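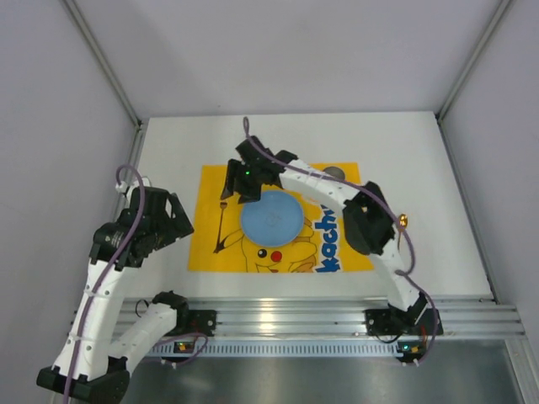
Work in this period concentrated on the second objective of the Bemby project, which is to find out whether a bimanual table-setting policy can be made less sensitive to the printed surface it works on. The baseline policy was trained almost entirely on plain mats and does poorly when the background carries strong edges and saturated color. The yellow Pikachu mat is the hardest surface in the present set. The plate covers part of the printed figure, the dark tip of the ear comes up against the handle end of the fork, and the right arm partly hides the last of the blue letters, so the outline available to the fixed camera depends on where the arm and the plate are. Most of the method described below was developed against this mat and then checked on the others.

Reporting period and status

This report covers work up to May 31, 2025. The objective is on schedule. Data collection for the first phase is closed, training of the main comparison is complete, and the evaluation is complete except for the handover condition, which is explained under Open items. Spending is within the approved plan and no change of scope is requested.

Method

The approach has two parts. The first is a change to how demonstrations are collected. The second is an added training term that we refer to as surface consistency.

In the earlier protocol, an operator recorded a full block of demonstrations on one mat before moving to the next. This was convenient, but it tied the choice of mat to the operator, the time of day and the small drift in arm calibration that builds up over a session. The current protocol interleaves the mats. The session script in Dokari draws a mat, a plate position and a cutlery arrangement before each demonstration, and the operator sets the table to match. Setup takes longer per demonstration. The gain is that mat identity no longer predicts anything else in the data, and we can attribute differences in performance to the surface with more confidence.

The surface consistency term works on paired recordings. Each pair has the same objects in the same poses on two different mats, with both arms in their start position. The policy's predicted action sequence is penalized for differing between the two images of a pair. The term is applied only to the first action chunk after the start position. Applying it later in the motion would require both recordings to match in arm pose as well, and in early tests this could not be done accurately enough to be useful.

We also considered replacing the mats digitally, by segmenting the background and pasting in other textures. This was tried for a short time and set aside. The segmentation was least reliable along thin cutlery, especially the dark fork, and the resulting halo gave the policy a cue that does not exist on the real table.

Data

The first phase produced 2492 demonstrations across 7 mats. Of these, 137 were excluded at review. The main reasons for exclusion were a plate that had been nudged before recording began, a dropped camera stream, and operator corrections long enough to change the nature of the task. Excluded recordings are kept and labeled with the reason, so the decision can be revisited.

Plates and cutlery were varied within each mat. Cutlery finish has turned out to matter as much as shape. A shiny gold spoon gives bright reflections that move as the arm passes over it, and a dark bronze fork can be confused with printed outlines of similar width. These produce different errors, and we now report results by finish as well as by object type.

Results

Each policy was evaluated in 20 trials per mat. A trial is counted as successful if the requested item ends in its target region, the plate has not left its own region, and neither arm has triggered a force stop. Start poses were drawn once and reused for every policy, and the person resetting the table was not told which policy was loaded.

On plain mats the baseline and the new policy perform at the same level, and the remaining failures are mostly slipped grasps. Interleaved collection alone closes part of the gap between plain and printed mats. Adding the surface consistency term closes more of it, and the improvement is present on every printed mat in the set. On the yellow mat the baseline succeeded in 7 of its 20 trials, the lowest result recorded for any policy and mat. The new policy passed more than half of its trials there, though this mat remains the weakest for it as well.

The type of error has also changed. The baseline often reached toward a printed feature, most commonly a dark outline lying parallel to the fork. These reaches are now rare. The failures that remain are mainly of two kinds:

Contact with the plate during a fork grasp. The fork is separated from the plate by a narrow strip of mat, and the gripper is wide compared with that strip. When the approach angle is shallow, one finger can be correctly placed over the head of the fork while the other side of the gripper is at the rim.

Loss of the target late in the approach. The forearm and cable come between the fixed camera and the object, and the policy continues on its last good estimate. If that estimate was slightly wrong, there is no correction.

Neither of these is a surface problem in the sense of the objective, but both are more frequent on printed mats. Our working explanation is that the initial estimate of the fork's position is less certain there, and that the later stages amplify the error. We have not yet tested this directly.

One negative result should be noted. Increasing the weight of the consistency term beyond its present value did not help. At high weights the policy became slow to commit to an approach, and in several trials it held its start position until the time limit. The present value was chosen on two of the mats and held fixed for the rest.

Equipment and procedure

The walls of the workspace were left plain throughout, and the lighting was kept fixed after the first week. This is a limitation on what can be concluded. The results concern variation in the surface under the objects, with the rest of the visual field held constant.

Valdis Kivi rewrote the calibration check so that it runs at the start of each session and refuses to record if the two arms disagree on a shared reference point. The check was added after a batch of early recordings showed a slow offset between the arms. Those recordings belong to the pilot and are not part of the first-phase total.

The Benítez group at the Josville site has been given read access to the reviewed data and the evaluation script. They plan to repeat the yellow-mat condition on their own workspace with a different camera height. Their trials will be reported separately from ours.

Open items

The handover condition, in which one arm passes an item to the other before placement, has not been evaluated. The demonstrations exist, but the success criterion in the original plan does not say how to score an item that is regrasped on the table. A revised criterion has been drafted and is attached for approval. Evaluation can begin as soon as it is agreed.

A narrower finger set has been designed to address contact with the plate. Replacing the fingers will make new trials hard to compare with the existing ones, so we intend to finish the handover evaluation with the current hardware first.

Planned work

The next period begins in July. The planned tasks, in order, are the handover evaluation, a test of the late-approach failure using a second camera view, and a short data collection with the new fingers — limited to the yellow mat and one plain mat. The second camera view will be tested on the existing policy architecture without other changes. If it removes most of the late failures, a request to reassign part of the remaining annotation budget to camera hardware will follow with the next report.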